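4 Wäschekorb Porkenby in Betrieb nehmen

Der Porkenby kommt fertig montiert. Wer trotzdem Schrauben übrig hat, wende sich an den Hersteller seines Regals.

4.1 Standort wählen

1. Korb auf ebenen, festen Boden stellen, die Öffnung nach oben. Holzoptik ist zulässig, Treppenstufen sind es nicht.
2. Beide Griffe freihalten. Ärmel, die darüberhängen, zurück in den Korb legen.
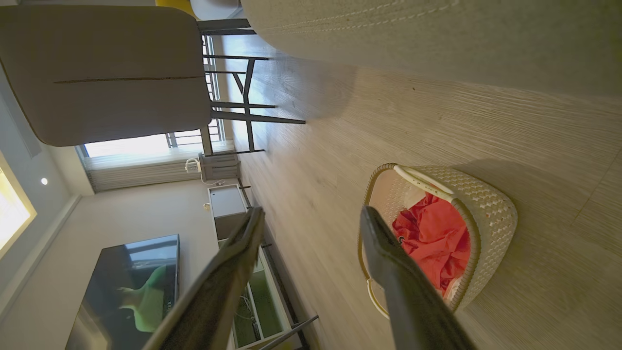 4.2 Befüllen

3. Wäschestücke einzeln einlegen. Zerknüllt ist erlaubt, gefaltet wird später (siehe Kapitel 770, sofern Sie je so weit kommen).
4. Rotes und Weißes dürfen im Korb nebeneinanderliegen. In der Trommel nicht.

Hinweis: Trikots vor dem Waschen auf links drehen, das schont die Nummer.

Auch neben dem Sofa macht der Korb eine ordentliche Figur, solange der Weg zum Esstisch frei bleibt.

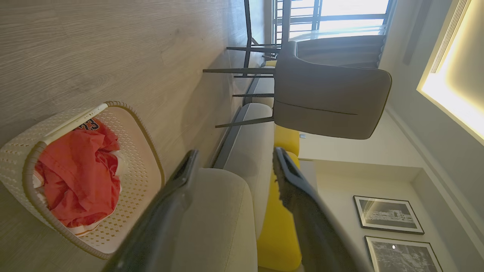
Gelbe Kissen gehören weiterhin aufs Sofa. Ihre Bezüge haben einen eigenen Waschgang verdient.

4.3 Tragen

5. Korb am Rand oder an den Griffen fassen und waagerecht halten.

Vorsicht! Nicht am Trikot hochheben.

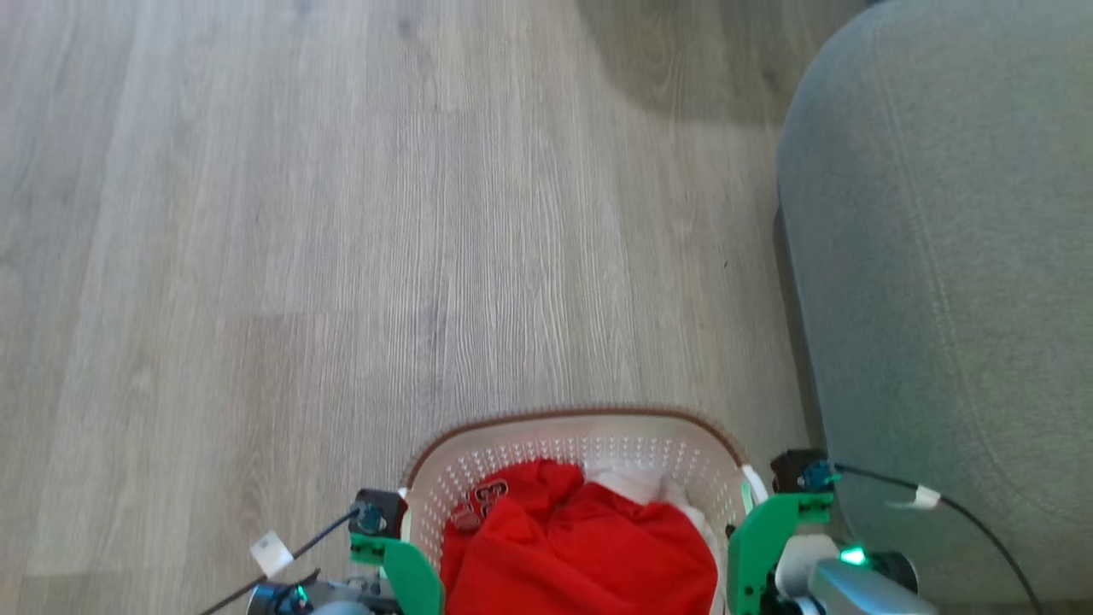
Abb. 3: Korb mit rotem Trikot, Ansicht von oben

6. Vor der Waschmaschine absetzen und leeren. Den Korb selbst nicht mitwaschen.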